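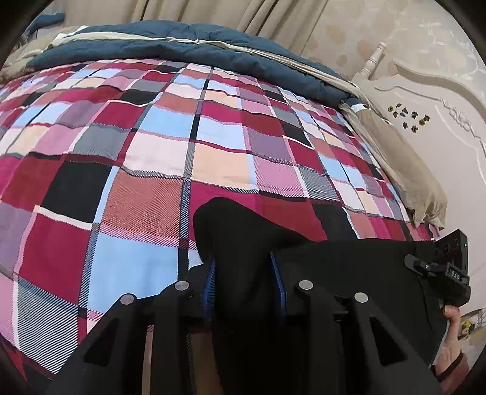 Source: Canpolat Picture Library, 10/09/2022

Garaging address

A garaging address is the place where a motor vehicle is usually kept when it is not in use, most often overnight. It is recorded in vehicle registration files, local property tax rolls and auto insurance policies. In many cases it matches the home address of the registered owner. Where it does not, the garaging address decides which town may tax the vehicle, which rate the insurer applies and, in some places, which inspection rules must be met.

The term does not require a garage. A driveway, a street space, a shared lot or a farm yard can all serve as the garaging address, provided that the vehicle is normally returned there.

Contents
1 Terms
2 How the address is set
3 Uses
3.1 Local taxation
3.2 Insurance rating
3.3 Inspection
4 Special cases
5 Misstatement
6 Record matching
7 Criticism
8 See also

Terms

Several addresses may be attached to one vehicle. The mailing address is where bills and renewal notices are sent. The residence address is where the owner lives. The garaging address is where the vehicle stands. A fourth, the title address, may appear on the title and is often out of date, as few owners have reason to amend it until the vehicle is sold.

Older forms use other names for the same idea, including "place of principal garaging," "customary place of storage" and "town of garaging." Some forms ask only for a town and leave out the street. This is enough for a town-level tax but too broad for an insurer that rates by ZIP code.

How the address is set

The owner states the garaging address when the vehicle is first registered. The registry clerk checks that it is a real address in the town named. Proof is seldom asked for at this stage. A utility bill or lease, where one is required, usually proves the residence of the owner and says little about the vehicle.

Rules on change of address vary. A typical rule gives the owner a fixed number of days after a move to report it, and treats the garaging address as changed only when the vehicle has been kept at the new place for longer than a set period. Short trips, repairs and vacations do not count as a change.

When a vehicle is kept in more than one place, most rules look to where it spends the greater part of the year. Ties are settled by the address of the owner. A minority of rules use a fixed day instead, and tax the vehicle wherever it was kept on that day. The fixed-day method is simple to run but can be avoided by moving the vehicle for a short time.

Uses

Local taxation

Where towns levy a yearly tax or excise on motor vehicles, the garaging address normally decides which town is paid. The registry sends each town a list of vehicles garaged there, along with their model years and a value taken from a standard price guide. The town applies its own rate, and any exemption it allows, and issues the bill.

Rates can differ sharply between neighboring towns, and this gives some owners a reason to register a vehicle at the home of a relative. The effect is strongest for new and costly vehicles. In the case of an old vehicle of low value, an exemption may remove the tax altogether, so that the address has no effect on the bill.

Two towns sometimes bill the same vehicle for the same year. This tends to follow a move in the middle of the tax year, or a registration that was renewed under an old address while a new one was being processed. The usual remedy is an abatement, in which one town cancels or reduces its bill on proof that the vehicle was garaged elsewhere. The owner must apply in writing before a deadline. A plate receipt, showing that the earlier plates were returned, is the most common proof.

Insurance rating

Insurers divide their market into rating territories based on past claims. Theft, vandalism, collision frequency, repair prices and medical charges all vary by place, and the garaging address assigns each vehicle to one territory. Two vehicles on the same policy can fall into different territories and carry different rates.

The insurer's rule for the garaging address may differ from the registry's. A student who takes a car to college may be required to report the college address to the insurer while leaving the registration as it is. The two records then disagree without any fault on the part of the owner.

Inspection

In areas with tailpipe testing, the requirement is often tied to the county in which the vehicle is garaged. A vehicle moved from an exempt county into a testing county becomes subject to testing at its next renewal. Safety inspection, where it exists, is more often statewide and does not depend on the garaging address.

Special cases

Leased vehicles. The leasing company is the owner of record, and its office may be in another state. The garaging address is that of the driver. Tax bills go to the company and are passed on under the lease.

Company vehicles taken home. A vehicle driven home each night by an employee is garaged at the employee's home under most rules, even though the employer owns it and keeps its other vehicles at a depot. Some rules allow a fleet to be recorded at one central address to limit paperwork. The threshold for this treatment may be set by fleet size; a rule that requires at least 12 vehicles, for instance, leaves small businesses to list each one.

Seasonal homes. Owners with two homes are expected to name the one where the vehicle is mainly kept. A vehicle left all year at a vacation home is garaged there, wherever the owner votes or pays income tax.

Military personnel. Members on active duty may usually keep the registration of their home state. The insurer still rates the vehicle by the place where it is stationed.

Stored vehicles. A vehicle that is off the road and unregistered has a storage location but, strictly, no garaging address. Insurers use the same field for both.

Misstatement

Giving a false garaging address to obtain a lower tax or premium is sometimes called rate evasion. It is distinct from an out-of-date address, though the two are hard to tell apart from the record alone. Intent is normally shown by repeated renewals under an address with no link to the owner, or by a pattern of parking tickets, service visits and toll records in another place.

Tax consequences include back bills, interest and a penalty. Insurance consequences range from a corrected premium to cancellation of the policy. In some states an insurer may deny part of a claim where the false address affected the rate – but required liability cover for injured third parties is generally protected.

Record matching

Before computer files were shared between agencies, towns relied on local knowledge and on complaints from neighbors. Electronic matching became common after 2000. Programs such as Matix and Faltel compare registration lists with voter rolls, school enrollment and overnight parking permits, and flag vehicles whose addresses conflict.

A flag is only a lead. In one Kuvusness review, run in April, 29 vehicles were flagged on a single residential street, and 24 of them were found to have been recorded correctly. Most of the mismatches came from apartment numbers entered in different forms. The remaining entries were corrected at the next renewal.

Plate readers have also been used to record where vehicles stand overnight. Their use for this purpose is restricted in some places by limits on how long the data may be kept.

Criticism

Critics of territory rating argue that the garaging address charges careful drivers for the claims of their neighbors. Supporters reply that location remains closely linked to loss, and that dropping it would shift costs onto drivers in low-claim areas.

A separate objection concerns the yearly vehicle tax. As the address is self-reported and rarely checked, the tax is said to fall most heavily on those who report it correctly. Proposals to deal with this include a uniform statewide rate, which would remove the gain from naming another town, and a state-collected tax shared out by population.

See also
Abatement (taxation)
Motor vehicle excise
Rating territory
Vehicle registration
Vehicle title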